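Daily word targets, yes or no?
Writers' Corner > Drafting and Habits

magpie_drafts
Righto, I need some opinions. I've been doing 1000 words a day on the second Gondville book since the start of August and I've come to hate the sight of it. The first one took me ages because I only wrote when I felt like it, so I thought a target would sort me out. And it has, in a way! The file is getting fatter. But I read back the chapter where they all go to the wedding and I reckon half of it is people walking into rooms and putting the kettle on so I could hit my number before bed. Do you lot use a target? Has anyone dropped one and still finished the book?

Tess_in_Bendigo
Yes to targets, every time. Kettles come out in the edit. I'd much sooner cut a baggy wedding chapter than sit looking at a blank one, and you've got a chapter now, baggy or otherwise. My first drafts are full of people nodding.

oldbiro
Disagree with Tess, sorry mate. I did the same thing for a whole winter and ended up with a manuscript so padded I couldn't find the story in it. Cutting sounds easy until you're attached to a subplot that only exists because you were short of your count one night. I've gone back to scenes. One scene, however long it wants to be, and then I'm off to the garden.

Tess_in_Bendigo
A scene is a target though.

oldbiro
It's a target that knows when it's finished.

wportela
Wellington Portela here, mostly a lurker, I write the Sultmont mysteries (two out, third one fighting me). I'm with oldbiro for crime. If I write to a number I start adding clues to fill the space, and then every one of those clues has to go somewhere. I had a red umbrella in book two that took me a fortnight to get rid of. It had got into the inquest.

magpie_drafts
Wellington, I've read the first Sultmont! Loved the ferry business. Didn't know you were on here.

How do you know when you've done enough for the day, if you don't count? That's my trouble. I've got a day job and two kids and if I don't have some line to cross I either stop after a paragraph or sit there till midnight being cross with everyone.

wportela
Very kind. I stop when I know what the next sentence is and I leave it unwritten. Old trick, and it doesn't work when I'm tired, in which case I go to bed.

quollish
Can I put in a word for time in place of words? I do 3 pomodoros before work with the wifi off. Some mornings that's a page and some mornings it's moving a comma about. Either way it counts and I can go and have my toast. I'd been stuck on a draft for yonks before I tried it.

oldbiro
Moving a comma about for an hour and calling it work is why my wife thinks we're all having a lend of her.

quollish
She's probably right, but I finished the book, so.

Tess_in_Bendigo
I've tried timers and all I do is watch the timer. I think it depends what sort of procrastinator you are. Magpie, what were you like at school? Did you write the essay the night before or did you colour in the title page for a week?

magpie_drafts
Title page. With borders.

Tess_in_Bendigo
Then keep your word count, love. Drop it lower if you need to, but keep it. You'll be colouring in Gondville till Christmas otherwise.

wportela
I'd still argue the wedding chapter needs looking at before you carry on. If you don't believe in it now, everything you build on top will wobble. I went three chapters past a bad one in the current book and had to unpick the lot.

Tess_in_Bendigo
And I'd argue that's how people end up with forty first chapters and no second one. Never look back till the end!

acamargo
Anderson Camargo, jumping in from the fantasy side, where everyone writes too much anyway. My main city, Cosevberg, had a full system of canal tolls before it had a main character, so take this with salt. What helped me was counting only the story. Description, history, tolls, all of that goes in a separate file and scores nothing. My count dropped like a stone the first week and I sulked, but the chapters got quicker. My crit partner stopped writing "do we need this" in the margins, or at least wrote it smaller.

I don't think it would suit everyone. A friend tried it with a quiet literary thing about a retired surveyor called Bittencourt and there was hardly anything left to count, because the description was the book.

magpie_drafts
Oh I like that. So the kettles go in the other file?

acamargo
The kettles go in the other file. Unless somebody gets poisoned, in which case ask Wellington.

oldbiro
Right, that one I could live with. I'd even call it sensible.
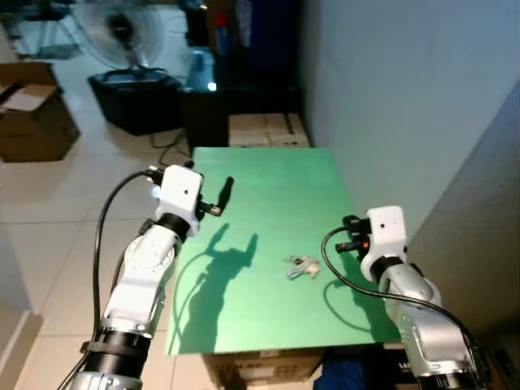 magpie_drafts
Update for anyone still reading: I've cut the target in half and I'm trying Anderson's rule with the separate file. The wedding chapter stays as it is until the draft's done (sorry Wellington). For a warm-up tonight I did a descriptive exercise, and I can see my problem straight away, because I spent a whole paragraph on the black cable looping down beside the left arm and hadn't got either of them any closer to the green tabletop. Lovely cable, mind you! Into the other file it went, score nil, and then I did two pages of the bride's mother having a go at the caterer and there isn't a kettle in it. Tess, I'll let you know how I get on with the lower number.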